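Week 9 - Reading a household product study without being fooled by it

Bring the Drancombe paper next time. Marked up, please. A clean copy tells me you skimmed it.

## 1. Where we left off

Last week we looked at how a survey question can lead people to the answer the sponsor wants. This week is about trials, which sound tougher and often aren't. The word "tested" has no fixed meaning on a package. It can mean a proper comparison with a control group, or it can mean that someone at the company took it home and liked it.

So the first question is always: tested against what?

## 2. The Sosley claim

The Sosley cleaner was sold on the line "preferred in 283 homes." Look at what is missing. We don't know how many homes were asked. If it was 283 out of 300, fine, I'm mildly impressed. If it was 283 out of 700, most people did not prefer it, and the same line could still be printed without a single false word.

As it happens, the back pages of the report give 700. That works out to just over 40 percent.

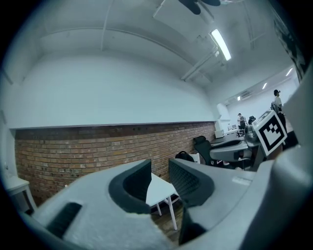
The report then says that the homes which dropped out "were not expected to differ" from the ones that stayed. Expected by whom? People who hate a product stop using it, and they also stop filling in forms about it. Dropouts are almost never a random slice of the group, and a report that waves them off in one sentence should lose some of your trust.

Things to write in the margin whenever you meet a number like this:

- Out of how many?
- Who left, and when?
- Preferred over what? (Sosley's comparison was plain water.)
- Who paid?

The last one is worth less than students think. A paid study can be sound and an unpaid one can be junk. Treat funding as a reason to read slowly - then judge the methods.

## 3. Drancombe and the short trial

Drancombe ran for 4 weeks in July. The authors admit this in a footnote and then write the summary as if they had a full year of data. For a product meant to deal with damp in winter, a July trial is close to useless, and I would say so in your write-up.

They also measured 9 outcomes and reported the two that came out well. With enough outcomes, something will look good by luck. Were the two chosen before the data came in? The paper doesn't say. I read silence on that point as a no until shown otherwise, and you may disagree with me if you can argue it.
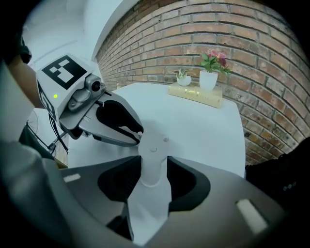
Compare Vadden, which is a dull paper and a much better one. It named a single main outcome at the start, kept to it, and found a small effect. The authors call it small. You will notice that no newspaper picked it up.

Small effects are what most honest household studies find. If a new product seems to cut a problem in half, check the baseline first - going from two cases to one is also "half."

## 4. For next week

Read Sqalli, sections 2 to 4 only. The introduction is advertising. Write one page on whether the control group was a fair one, and quote the sentence that made up your mind.

Late papers lose a grade. "The authors seem reliable" will not be accepted as an argument.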